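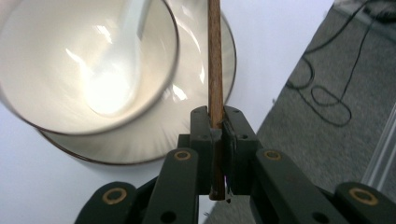
Ilse Brinkmann wrote to ask whether the thin line on the rim of a white cup wears off in the dishwasher, and whether it is safe to stack such cups at all. I answered her briefly by email. The longer answer takes up the rest of this post.

A white cup with a thin dark brown or bronze rim and a matching saucer is a common pattern. The band can be made in two ways. It is either a colored line under the glaze, or a line applied on top of the finished glaze and fired again at a lower temperature. The first kind is protected by glass and lasts about as long as the cup does. The second kind sits on the surface and takes all the wear.

To tell which one you have, run a fingernail across the band from the white part outward. If you can feel a step, the line is on top. If the surface feels continuous, it is probably underneath. Holding the cup at a low angle to a lamp also helps, as an applied line often reflects differently from the white glaze next to it. Neither check is conclusive on an old cup. A worn line on top can feel quite flat.

I own two sets that show the difference. The Vakon set has a line under the glaze. It has gone through the dishwasher for over 7 years and the bands look the same on every cup. The Grube set has a line on top. I washed it in the machine for one winter, and by November the band on the saucers had thinned at the outer edge, where they lean against the rack. The cups were better, as they hang from the upper rack and touch less. I now wash the Grube set by hand, with a soft sponge and the Citness liquid I use for everything else. The scouring side of the sponge stays off the rim.

Metallic bands are a separate matter. If the line contains actual metal, the cup does not go in the microwave. A bronze color does not prove there is metal in it, and brown does not prove there isn't. The mark on the base sometimes says. If it doesn't, I heat the milk in a pan.

Stacking. Saucers stack without trouble if the foot ring is smooth. Many foot rings are not. The unglazed ring under a saucer is the roughest part of it, and in a stack it stands directly on the glaze of the one below. That is where the gray circles on old saucers come from. I cut disks from plain felt, 7 cm across, and put one between each pair. Paper towel works too but shifts when the stack is moved.

Cups I do not stack more than 2 high, and the banded ones not at all. They stand upright on the shelf with a finger's width between them. Hanging them from hooks by the handle saves space, but the handle joint then carries the load, and I have lost one cup that way — the handle stayed on the hook.

The gray marks that spoons leave inside a white cup are usually metal deposited on the glaze, and they look like scratches. A paste of baking soda and water removes most of them. Rub with a damp cloth, rinse, repeat if needed. Keep the paste below the rim on any cup where the band is on top. For coffee stains I fill the cup with warm water and a spoonful of the same baking soda and leave it for 4 hours, then wash as usual.

I also tried a ceramic cleaner called Dradulano on one of the Grube saucers. It took the stain out of the center and left the glaze clear, but I kept it well away from the band, so I can't say what it does there. The bottle is still nearly full. If I get a saucer with a chip in it I will test the rim and add the result to this post.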